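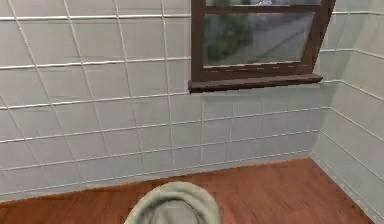
Januar, kurz nach elf abends

Merja Lahtinen will den Arm von Gumon bis Ende des Monats bestellt haben. Den ganzen Nachmittag über dem Angebot gesessen, Kaffee kalt, Laune entsprechend. Im Simulator läuft alles wunderbar, sagt sie. Im Simulator gibt es Fliesen, einen Holzboden und ein Fenster, sonst steht da nichts herum. Unsere Halle in Vikedwood kennt sie ja auch.

Was mich stört: Die Wartung steht als eigene Position drin, aber ohne Laufzeit. Für die Schulung wollen sie 400 Euro pro Kopf, für jede Stunde Ferndiagnose noch einmal 100. Das Fundament fehlt völlig. Faraji Ndung'u meint, das sei normal und man verhandle so etwas hinterher. Hinterher haben wir bei der Palettieranlage auch verhandelt — mit dem Ergebnis, dass die Ersatzgreifer mehr gekostet haben als mein Auto.

Nyamweya hätte ein gebrauchtes Modell, 400 Betriebsstunden, angeblich. Den Zähler würde ich gern selbst ablesen. Lieferzeit 40 Tage, und ob unsere Steuerung damit redet, konnte mir am Telefon keiner sagen. Der Herr wollte zurückrufen. Mal sehen.

Ich habe Merja geschrieben, dass ich ohne Probelauf an unserem Material nichts unterschreibe. Keine Simulation, echte Kisten, mit dem krummen Klebeband dran. Sie hat mit einem Daumen geantwortet. Keine Ahnung, was der heißt.

Morgen die Zahlen für Fendivdale noch einmal durchrechnen, diesmal mit Stromanschluss. Und den Elektriker anrufen, vor acht, danach geht er nicht mehr ran.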